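Visit report: open afternoon at the Kekana kitchen workshop, Pallurley

Prepared by Ingvild Tangen for the Udis members' page

The workshop at Pallurley opened its doors on 9th April. I attended with Ismael Brito. We arrived early, signed in at the side entrance and were put into the second group, which was led by Janaína Bezerra. The building has a floor area of 662 square meters, divided between storage, a wash area and a long room where table layouts are tried out.

Storage came first. Shelving runs along the north wall and holds 2,124 catalogued pieces of small kitchenware, mostly cups, bowls, trays, boards and hand tools. Each shelf position has a printed code, and the same code is entered in a ledger at the door. Bezerra said the ledger was introduced last June and that pieces had previously been filed by supplier. Filing is now by use: pouring, scooping, cutting, draining, serving. Mixed-use pieces go under whichever use comes first in the alphabet. Ismael asked how a cup that doubles as a measure is filed. It goes under measuring.

The wash area has two deep sinks and a rinse station. Water hardness in Pallurley is high, and scale on plastic cups is a recurring complaint. The present routine is a weak citric acid rinse followed by air drying. Jucélia Fontes, who runs this section, prefers dowel stands to coated wire racks for cups – the contact points are fewer and the rim stays clear of the table. Racks are kept for flat items. She passed a sample of each around the group, and the difference in weight was larger than I expected.

We then moved to the layout room. Work here concerns drinks and fruit service on a shared table: where the tray goes, how far the board should be from the cups, which tools need a clear approach. Citrus is the standard test material. It rolls, it marks a board quickly and it is cheap. The tables have a dark matte covering, chosen to limit glare from the ceiling lights. Polished steel is still a nuisance under those lights, and the long-handled scoops are the worst case.

A few points noted on the layouts:

Tray first. The serving tray is placed before anything else and the other pieces are set out from it.

Pale pastel cups are used so that one can be told from another at a distance. Fontes would like a darker set as well, and has asked Drevedero for a quote.

Cutting boards are bamboo where possible. Those with printed decoration lose the print first near the edges, and the workshop replaces them after 6 months.

Cloths are folded flat and kept on the table, with a spare set of 5 in the drawer underneath.

The question session was short. Unnur Bjarnason asked about noise, and was told the room has not been measured. Parking is limited to the front strip, and the step at the side entrance is high. Coffee was provided. The next open afternoon is not yet scheduled; requests go to the Pallurley office in writing.

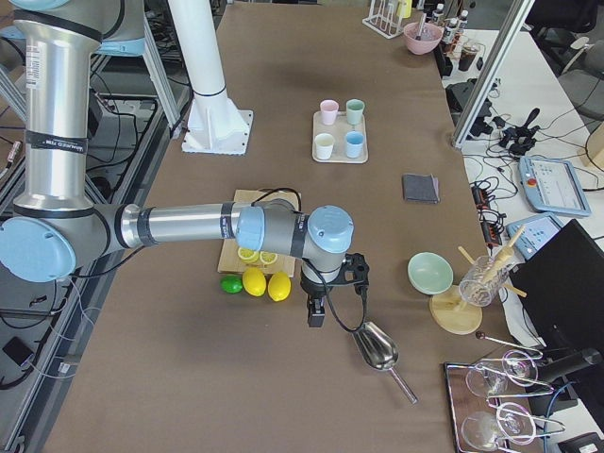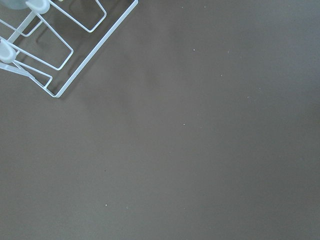
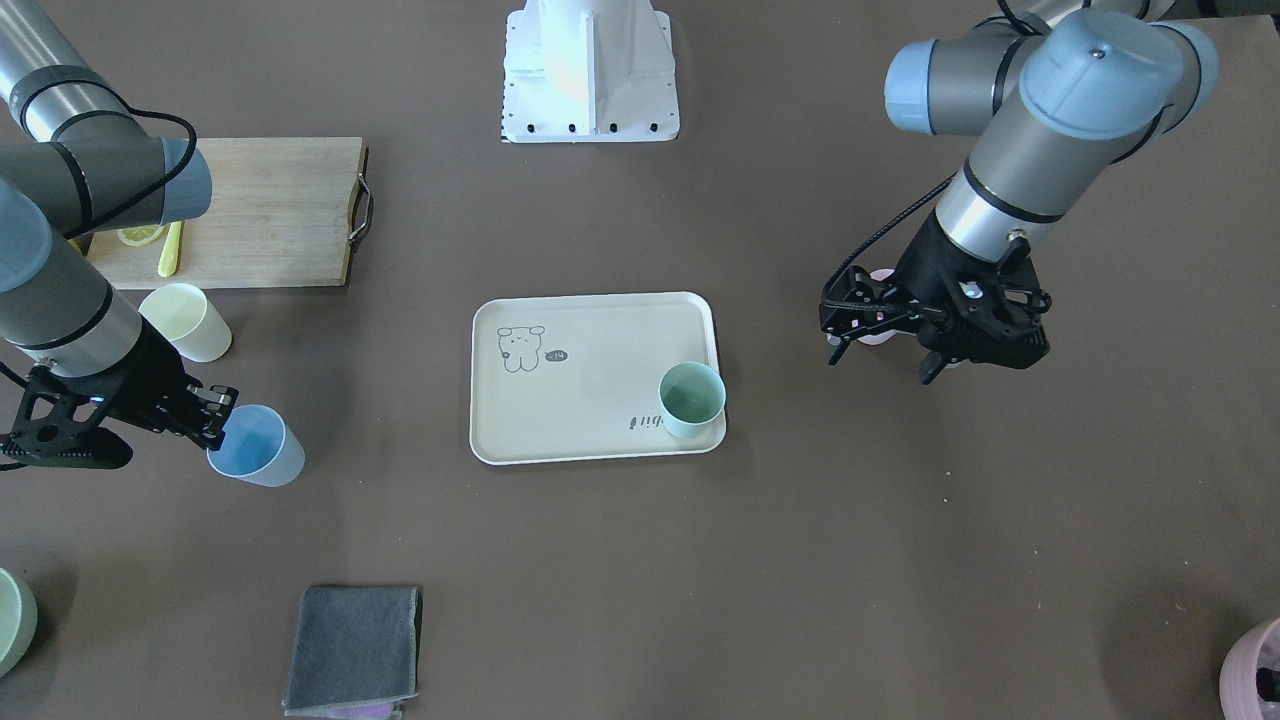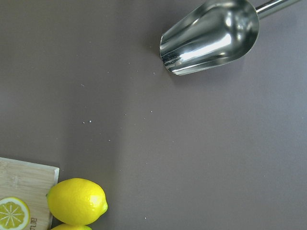
Tabletops and kitchenware at the Kekana workshop, Pallurley.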